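Three shelves and a shallow back: how small shops stock snacks and drinks

The smallest shops have the hardest shelving problem. A supermarket can give crisps an aisle of their own and put soft drinks in the next one. A kiosk, a station counter or a staff shop has to fit both on one unit, often one no wider than a doorway, and keep it presentable with one person on the till.

Defne Ateş has fitted out and re-laid units of this kind for eleven years, first as an employee of the shopfitting firm Perrin and now on her own account. Her drawings are plain. Each shows a front view, a side view and a table of shelf heights, and most of her time on a job goes on the table.

Shelf heights

The usual mistake is equal spacing. Units tend to arrive with the shelves set at even intervals because that is how they are packed and photographed for the catalogue. Snacks and bottled drinks do not come in even heights. A flat carton of biscuits laid on its side may need very little clearance, a half-litre bottle needs its full height plus enough room for a hand to tilt it out, and a large bag of crisps needs more than either.

Ateş sets the tallest product first and works the rest of the heights from that. On a three-shelf unit she allows at least two fingers of clear space over a bottle cap. Less than that and the customer has to drag the bottle forward by the neck, which knocks over its neighbours. Over cartons she allows a full hand, so that the top box can be lifted off without pulling the stack.

The Vurkar unit, which she specifies often, has slots at close intervals on both uprights. The Flakby is cheaper and has fewer slots. On a Flakby the compromise is normally made at the bottom, where a gap that is too tall does least harm.

Depth

Depth matters more than width for anything sold from stacks. A shelf that is too deep hides stock. The front rows sell, the back rows stay where they are, and the customer sees a gap where the shop's records show product. A shelf that is too shallow has to be filled several times a day.

For bottles, a depth of four or five is workable. For cartons, two stacks is the limit, and the second stack should be the same product as the first. Mixed depth, with one brand standing behind another, is the fault Ateş corrects most often. The rear product is invisible, so it ages, and it is found at the next full clear-out with the date gone.

Weight

Full bottles are the heaviest thing most small units will carry. A row of 21 half-litre bottles puts more than ten kilos on the shelf before the shelf itself is counted. Common advice is to place all drinks at the bottom, and for large formats this holds. Single-serve bottles sell better near eye level, and many shops want them there.

If they go on the top shelf, the unit should be fixed to the wall at two points at least, and the load spread along the length. A top shelf with drinks at one end and light cartons at the other will hold, but the brackets at the heavy end take most of the load and should be looked at when the shelf is emptied. Ateş uses a spirit level for this and writes the reading on a strip of tape on the underside.

Cartons and bags

Cartons behave well when they are all one size. The trouble starts with the fourth or fifth product line. Boxes of different lengths do not stack squarely, and a customer who wants the one at the base will take it and leave the rest leaning. Low dividers solve most of this. Bikwood makes a clip-in type that stands only a few centimetres high, enough to hold the bottom box in line without hiding the print on its face.

Bags are awkward in another way. They have no flat base, they slide on a smooth shelf, and crisps break under very little pressure. They should stand upright in a single layer, backs against something firm. Laying them flat in a pile fills the space faster but crushes the lowest bags.

The back panel

Pale, glossy back panels have become common in the last few years. They throw light on to the stock and make a half-empty shelf look less dark. They also reflect ceiling lights and anyone standing opposite, which bothers some shop owners and not others. A matt panel hides finger marks and needs less cleaning. A gloss panel should be wiped whenever a shelf is cleared, as the marks show most clearly behind gaps.

Cost is similar. For one job in January, a run of small units in an office building, the client had 2000 pounds for everything. Perrin quoted 151 pounds for each panel in gloss and slightly less in matt. The client took gloss. Shelves, dividers and fixings came to 800 pounds, and what was left paid for the fitting.

Filling through the day

No layout survives a busy lunch. Boxes get lifted and put back at an angle, bottles are taken from the front so that the row becomes ragged, and one product runs down while the one beside it is untouched.
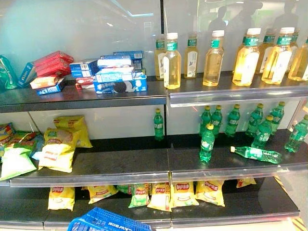

How often should a shared snack and drinks unit be straightened?

Twice a day is enough for most small shops: once before the midday trade and once after it. Each pass should take a few minutes. Bottles are drawn forward to the shelf lip, cartons are squared with the label facing out, and any product down to its last two or three is noted for the evening fill.

Full restocking is best left to closing time, when the shelf can be emptied one section at a time. Old stock comes out, new stock goes to the back, and old stock returns to the front. Ateş asks her clients to start with the drinks, as they are the slowest to move, and to finish with the bags, which should be handled once only.

Price strips are checked last. On a unit with many carton lines the strip is often right for the product that stood there a week earlier.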